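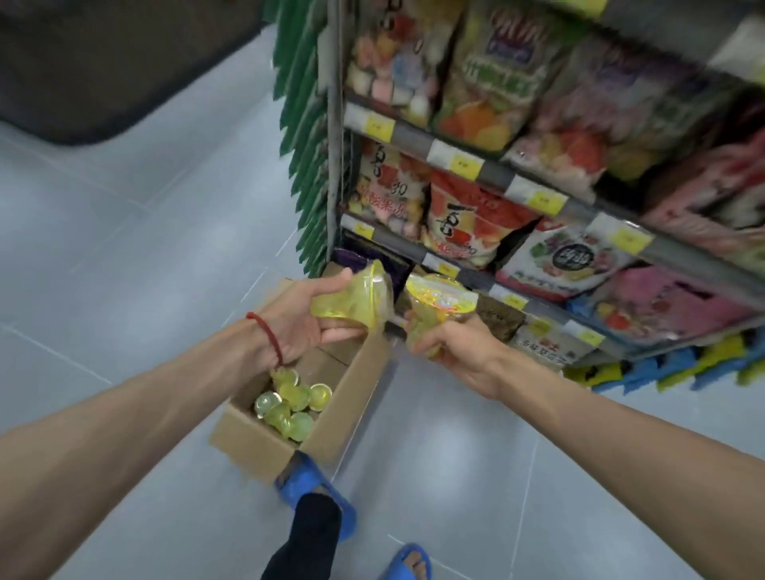
Gloves before jackets: a talk with the woman behind Fanby

The workshop of Fanby is on the first floor of a former printing house in Prollach, above a shop which sells bicycle parts. The founder makes motorcycle gloves there with two colleagues. She asked that I do not print her name, because in her opinion the customers should know the gloves and not her face. We spoke for most of an afternoon in March, with the sewing machines running next door.

She began to ride at university, on an old 200 cc machine that belonged to her uncle. "I had a good helmet and a good jacket, and on my hands I had gardening gloves," she says. "When you fall, you put the hands out first. Everybody knows this, and still the gloves are what people buy last, with the money that is left."

Her own fall came on a wet roundabout, at low speed. The jacket had only a scratch. The palm of the right glove was open from the thumb to the little finger. She kept that glove and it hangs today on a nail beside the cutting table.

The first model of Fanby was the Nerker, a short summer glove in goatskin with a slider on the heel of the palm. I asked why a slider, when many riders find it uncomfortable. "A bare leather palm grips the road," she answers. "The hand stops and the body continues, and then the wrist must pay. With the slider the hand can travel a little. Yes, you feel it on the bars for the first week. After that my testers stopped to mention it."

It took her 2 years to finish the pattern. The difficult part was the seam between the fingers. Most gloves for women, she explains, are a men's glove made smaller, so the fingers are too wide and the extra leather folds at the lever. She drew the outlines of 300 hands, at rider meetings and in the waiting room of a riding school, and from these drawings she made her own sizes. The little finger was the biggest surprise for her. It is shorter than the standard tables say, and an empty fingertip can catch behind the clutch lever.

The second model, the Cruzado, is for cold and rain. It has a longer cuff, a waterproof membrane and a lining which is fixed at every fingertip. "You know this moment at the petrol station, when you pull out your hand and the lining comes with it? Then you sit there for five minutes like a child with a sock," she says, and laughs. She does not make the cuff wide enough for every winter jacket, and some customers have complained. She is now working on a version with a second strap.

We spoke also about care. She recommends washing leather gloves by hand with lukewarm water and mild soap, and drying them slowly in the air, never on a radiator. A little leather balm is enough. "Too much makes the palm soft, and then it turns on the throttle."

Last year the workshop sold 2,000 pairs. She could sell more, but for this she would need to give the sewing to an outside factory, and she is not ready. A jacket is also not planned, although people ask for it at every meeting. "Others make good jackets. I am still not satisfied with my thumb," she says, and shows me on the table a new pattern piece, cut from grey paper, with pencil corrections on both sides.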